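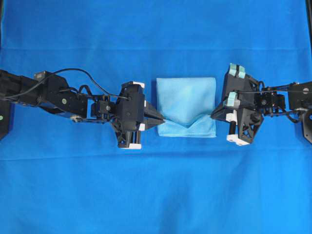 Teaching by hand at Gritura

August 10, 2020

The team lead at Gritura has spent most of the year folding towels without touching them. She sits at a bench in the Lusuvside workshop, moves a pair of small handheld arms, and two black arms on the next table copy her.

"People ask why we don't just write a program for it," she said. "We tried in April. Cloth never lies the same way twice, and the program only knew one way."

Her group now records demonstrations. An operator folds a small towel by remote control and the system stores every joint position along with the video. So far they have recorded 2,000 folds and kept 1,640. The rest had a dropped corner or a long pause.

"A pause is worse than a mistake," she said. "The robot learns to stop and wait there."

New operators practice for 14 days before their folds are kept. There is no feeling in the handles, so they have to judge the grip by eye. Most squeeze too hard at first – she did too.

The work is paid for by Hasmont, a linen service that wants small towels folded and stacked overnight. Larger pieces are not planned yet.

Asked how fast a good operator is, she said 11 seconds a fold. "By hand I can do it in two. But I'd get bored, and I'd have to be there all night."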